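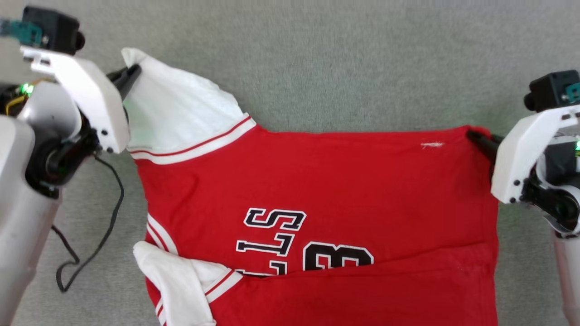
Folding the team shirts before summer

Apr 5, 2023

Since I moved to this apartment I have one rule for laundry: everything must be folded the same evening, or it stays on the chair until June. With T-shirts it is easy. With basketball jerseys I needed more time to learn.

The red one is my favorite and also the most difficult. The fabric is slippery, and the white sleeves never want to lie where I put them. If I fold on the bed, the blanket moves together with the shirt. So now I use the carpet. It is light gray and a little rough, and it holds the cloth in place. The bad side is lint, which on red you see immediately. I keep a lint roller from Corkari next to the basket, and I go over the shirt one time at the end.

My order is like this. First I spread the jersey flat and pull the corners at the top until the big wrinkles open. The small ones I leave. Then the sleeves go inside, one after the other, and I try to keep the striped trim straight, so it does not make a hard line later. Then one side, then the other side, and last from the bottom up.

The letters and the number I am careful with. I had an older shirt where I always folded in the middle of the number, and after two seasons the print was broken there. Now I make the fold beside the print when it is possible, and I never iron on it.

I have 8 jerseys in total and they fit in one Plurico drawer box, standing like books. Before, they were lying in a pile and I wore only the top two. Next I want to do the shorts, but they have a thick elastic and I did not find a good way yet.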